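Mindunik M3 Hand-Held Gripper Pair: Bench and Floor Review

Reviewed by Branwen Probert
December 2022

We bought the Mindunik M3 pair to replace a set of Dekitz parallel-jaw units that had been in daily use since July of last year. Both products do the same job. An operator holds one gripper in each hand, performs a task, and the jaw opening and gripper pose are recorded for later playback on an arm. The Dekitz units are still working and served as the baseline for everything below.

What is in the case

Two grippers, left and right, with marker cubes already bolted on. One controller box, two cables, a hex key, a calibration plate and a spare set of pads. The printed manual covers wiring and first power-up. Calibration is in a separate PDF that has to be requested from the vendor, and ours took three days to arrive.

The cubes should not be removed for shipping. We took one off to fit the pair into a smaller case and had to redo the full cube-to-jaw calibration afterward. There are no locating pins, only two screws in slightly oversized holes. Dekitz uses a keyed mount, and that remains the better design.

Jaws and pads

The M3 uses curved jaws with rubber pads on the inner faces. The curve helps with round stock and small fittings, which tend to settle toward the middle of the pad. It does not help with flat sheet. Picking a single card off a table took repeated attempts with the M3 and was routine with the Dekitz jaws, which have straight tips.

Pad wear was checked by cycling the left gripper on a knurled steel rod. After 1,000 closures the pad had polished at the contact line but had not torn or lifted. Slip on a smooth rod was slightly worse than when new. The pads are held with adhesive only, so replacement means scraping and cleaning. Plan on half an hour per gripper.

Jaw position feedback is good. Closing on a gauge block gave the same reading each time to the last digit the software displays. The reading does drift as the controller warms up, and zeroing after ten minutes of power takes care of it.

Two-handed work

The main test was a handoff task. The operator picks up a small part with one gripper, presents it to the other, transfers it and sets it down. Younes Benmoussa ran most of the trials, as he had the most hours on the old units. Each session was 47 transfers with the M3 and the same number with the Dekitz pair, using the same parts in the same order.

The M3 dropped 3 parts in the first session. The Dekitz pair dropped none. By the third session the two were even, and the M3 was faster on every part with a round profile. Younes attributes the early drops to jaw length. The M3 tips sit farther from the hand than he was used to, and he was closing short. 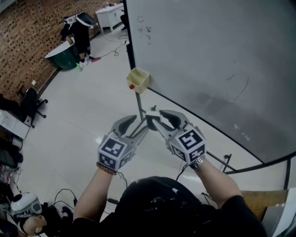
Left and right grippers with marker cubes fitted, jaw tips brought together at a small black fitting. Cables run down from both units.

Tracking

Each cube carries square markers on its faces, and pose is solved from whichever faces the camera can read. With the head-mounted camera we use, tracking held through normal handoff motion. It was lost when one forearm crossed over the other cube, and also when the wrist was rolled far enough to bring a face nearly edge-on. Recovery was immediate once a face came back into view.

Glare is the weak point. We ran one session under direct overhead lights and saw the pose jump several times. Turning off the nearest light fixed it. The marker print on the Dekitz cubes is matte and showed no such problem in the same position. Mindunik's support desk in Cáceres confirmed that a matte cube is sold as a spare part - it should be standard.

Cables

Both grippers are wired. The cables are thin and flexible, and they exit low enough to stay clear of the jaws. They do add a pull on the wrist when the arms are raised. We ended up clipping both to the operator's belt with a loop of slack. Strain relief at the gripper end is a plain molded boot, and I would expect it to fail before anything else. The connectors at the controller end do not lock. We had one pull free during a session and lost the recording.

Controller and software

The controller logs both grippers against a single clock, which is a real improvement on the Dekitz arrangement of two separate boxes. We measured a delay of 42 milliseconds between jaw motion and the logged value. It was constant across sessions, so it can be subtracted.

The configuration tool is basic. It saves one profile per controller and overwrites it without asking. Export goes to a plain text table with no units in the header. Our import script for the Bresham arm needed two changes, one for column order and one for the sign of the jaw angle.

Verdict

For round parts and small fittings the M3 is the better gripper, and the shared clock justifies the switch for any two-handed work. For flat parts, keep the straight jaws. Order the matte cubes with the unit, mark the cube screws with paint once calibrated, and tape the controller connectors.

We are keeping the pair. The Dekitz units stay on the shelf for sheet and card tasks.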